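December 12, 2023

Up at quarter past five because of the wind. The loose sheet on the carport roof has started again and I lay there listening to it until there was no point lying there any longer. Made tea, fed the dog, and went out in my boots and dressing gown to look at the tank. It is down to the third rung. We had 110 millimetres in the spring, most of it in two goes, and the rest ran straight off the top paddock and into the creek.

The man from Stemen rang at eight about the pump. He says the part is in and he can come before Christmas if the road stays open, or else in February. I said before Christmas. He said he would put me down but could not promise. The bill so far is $3234, and that is without his travel. I have moved the money across from the account that was meant for the kitchen floor. The floor has been bad for eleven years and will last another one.

Spent the morning on Dad's boxes. I have been putting them off since we cleared the house and they have been sitting in the spare room with a sheet over them. Opened four. The first was all tax papers, done up in rubber bands that broke when I touched them. The second was seed catalogues and rain records. He wrote the rain down every day in school exercise books, in pencil, and where there was none he wrote nil. Whole pages of nil. I kept those. The catalogues I put in the recycling and then took out again, and they are now on the end of the kitchen table.

The third box had his letters to Mum from when he was working up at Okum, before they were married. I did not know there were any. I read two and then stopped. They are mostly about the food and how much the bus cost, and he asks her twice whether she got the money order. In one he says the flies are bad and he has bought a hat. He would have been 24. I rang Lorraine to tell her and she wants to see them, so I will post them registered, or take them over when I go in for my eyes.

Did not get to the bottom of the fourth box. It is mostly tools wrapped in newspaper, and the newspaper is as good as the tools. A house in Sial Street went for less than I just paid for the pump.

Lunch was the last of the ham and some tomatoes. The tomatoes are good this year, with thick skins from the heat, but they taste like something. The zucchini have got away from me. I left three on the fence for whoever wants them and they were still there at tea time.

Maya Saliba came by at two to return the preserving pan. She made 67 jars of apricot from one tree and has given most of them away. She left me two. We sat on the back step, as it was the only place with shade, and she told me about her mother, who is now in the new place at Jutico and does not like it. The room is clean and the staff are kind, but they will not let her have a kettle. She is 91 and has had a cup of tea at four in the morning all her life. Maya has written to them. I said I would write as well if it would help, though I can't see what difference a letter from me would make.

She asked whether I was going to stay on here. Everyone asks that now. I said I had not decided. It was the truth. I turn 65 next year and the place wants more doing to it than I can do, and I don't like asking. But I went to look at a unit in town in the winter and you could hear the fellow next door clear his throat.
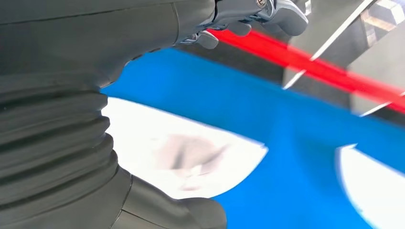

What I would miss is the mornings, and having somewhere to put things. The unit had one cupboard in the hall and a shelf over the washing machine. I asked the agent where people kept their preserving pans and she thought I was joking.

Watered the beans and the lemon at six with the bucket from the shower. The lemon has scale again. I wiped down what I could reach with soapy water and will do the top when I can get someone to hold the ladder. Saw a blue-tongue under the tap, a fat one, and shut the dog in until it had gone.

Tea was toast with Maya's apricot. It is a bit runny but the flavour is right. She uses the kernels and I never have.

Wind has dropped. I wrote to the home at Jutico after all, one page, and kept it polite. Stamps are nearly out. Tomorrow I have to ring the roof man, post the letter, finish the fourth box and find the other glove.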